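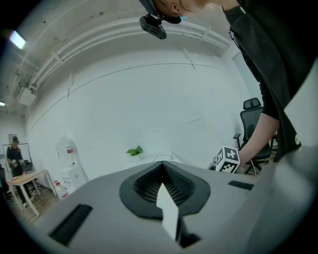
Ward Hoekstra said the permit was sound the day it was granted and is sound now, and that Metarberg will keep pumping within it until a regulator says otherwise.

Metarberg responds to appeal over Primley groundwater permit

2019-05-03 – Metarberg said today it will contest the appeal lodged against its groundwater permit at the Primley copper project. The appeal was filed by the Statlow Water Users Association. It asks the state water board to suspend pumping from two of the site's five wells while the permit is reviewed.

The company has 30 days to file a written answer. It expects to use most of them.

Key points:

Permit allows up to 3146 acre-feet a year. Metarberg drew 2062 acre-feet in the last full permit year.

Both wells named in the appeal stay in operation for now. No change to production guidance.

Monitoring data through January already with the board. Later readings to follow with the answer.

The appeal says water levels in the Statlow basin have dropped faster than the company's model predicted. Metarberg does not agree with how the readings were picked. Three of the monitoring wells cited sit upgradient of the mine, next to irrigated land, and were never part of the model. The company does accept that one well on the east side has run below forecast for two quarters in a row, and it has asked its hydrology consultant, Timmermans, to rerun the numbers for that area. Report due before the hearing, no firm date yet.

"We'd of liked to sort this out across a table," Hoekstra said. "We met with the association twice over the winter and thought we were getting somewhere. The offer to share well data monthly is still open."

Emiliano Hinojosa, for the association, said members had asked for monthly data long before the permit was issued and would beleive it when they saw it. He said the appeal would not be withdrawn.

Some 94 percent of the water used in the Primley concentrator is recycled from the tailings thickener. Fresh groundwater goes mainly to dust control, make-up water and the camp. A second thickener is planned – engineering done, order not yet placed – and should cut the fresh draw further once running.

Hearing date to be set by the board. Metarberg will post its answer and the Timmermans report on the project page when filed.

Statements on future water use and production are forward-looking and may change.

Media contact: Metarberg press office, Primley project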